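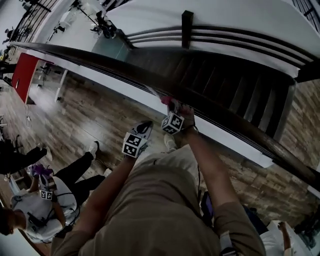 Start with the stairs talk, not the slides. Give the name, Ramil Dizon, and say the subject is staircases in old houses: how to tell what is worn, what is loose, and what can be left alone. Say that questions can come at any time. Then go to the handrail. Most people look at the treads first, and the rail gets attention only when it wobbles. On a dark wooden rail like this one, with someone leaning over it and both hands reaching forward, ask the room where they would put their own hands. People usually answer "on top." Then ask what is holding the rail up. Wait for an answer. Let the silence go on a bit.

Rails. A rail fails at the joints long before the wood itself gives out. Explain the rail bolt: hidden, runs lengthwise between two sections, tightened through a hole on the underside that was plugged afterward. Older owners often don't know it is there. If a joint opens when you lean, look for the plug. Do not fill the gap with wood filler. Filler hides the movement for one winter and then falls out in crumbs.

Pass around the sawn joint from the Humon house. Remind people it has a sharp corner.

The Humon house. Two flights, a half landing, and a rail that had been painted and stripped more than once. The owners wanted the whole staircase replaced and had a quote for 3,166 dollars for the lower flight alone. We did the repair for 1,862, both flights. Be clear that this was a simple case and prices in other towns will differ. What we did:
Tightened the rail bolts.
Reglued the loose balusters on the lower flight.
Put new wedges under three treads.
Left the finish alone.

Someone will ask about the finish. The answer is that the owners liked it as it was. A rail that has been handled for years has a surface you can't get from a can, and sanding takes it off in an afternoon. Clean with a damp cloth and a little mild soap, dry it, and stop there. If it still feels sticky the next day, the old varnish may be breaking down, and that is a different job.

Squeaks. Keep this part short or it will take over the talk. A squeak is two pieces of wood rubbing, or a nail sliding in its hole. Have a helper walk up slowly while you listen from underneath. Mark each spot with chalk. If there is a closet below with open framing, you are in luck. If the underside is plastered, you work from above with trim screws, and you accept that you will get most of the noise and not all of it.

Mention powdered graphite. It works for a while -- a few months in my own hallway -- and it gets on socks.

Newel posts. This is the part I care about most, so don't rush it. Push the post at the top with one hand. A little give is common. If the base moves against the floor, the fixing has gone, and no amount of work on the rail will help. Show the drawing of the three usual fixings: bolted to a joist, notched over the first step, or just nailed to the floorboards. The third one gets a groan from any carpenters in the room. Tell the Ollus story here if time allows. The post there had been packed with folded newspaper, and the family had gone up and down past it every day without noticing.

Children and rails. Gaps between balusters are the main concern. Do not quote a measurement from memory. Tell people to check with the local building office, as rules differ and old houses are sometimes treated separately.

Likely questions from the June session:
Can I add a second rail on the wall side? Yes, and for older relatives it is the best money you will spend. Screw into studs. Plaster anchors will not do.
Is carpet bad for stairs? It hides problems, and the tack strips split thin nosings. It is also quiet and warm. I have it at home.
Should I replace one broken baluster or the set? One. Any decent turner can copy it if you bring a whole one from the same flight.

Before finishing, hand out the checklist and ask for the joint back. The sign-up sheet for home visits is by the door, and visits start after July 15, 2024. Stack the chairs on the left side of the hall.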